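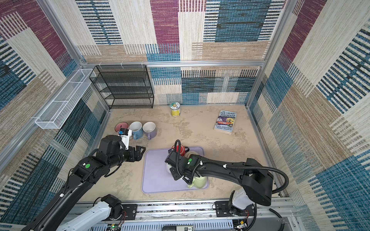
Udedari Household Objects Team

Progress report to the Kushnir fund, 4 Sep 2003
Prepared by Zhuoran Yu, checked by Kenna Rutherford

In this period we continued the work on small storage for shared kitchens and reading corners. The list of household objects now has 156 entries. In April it had 89. Most of the new entries are mugs, trays and books, as we proposed in our last plan.

The mugs take the most of our time. Light blue and lavender ones with white interior are now in the set, and they stand in front of the black mesh rack before each sorting exercise. The rack has four tiers. We want to decide which tier is best for mugs and which for flat things, like the paperback "The 143-Storey Treehouse". The long white basket on the left wall has divided compartments, and we did not yet agree what should go there. Kenna prefers small jars. I think it is too narrow for some of them.

The pale lavender tray with raised rim stays in use. The older tray from Vingate was returned.

Spending in the period was 1465 dollars, mainly for the rack, the wall basket and the patterned wall covering. It is inside the approved budget.

Two tasks are late. The labels for the jars are not finished, and the written guide for the Otside kitchen has only the first part. We ask for 30 more days for the guide. The other dates in the plan do not change.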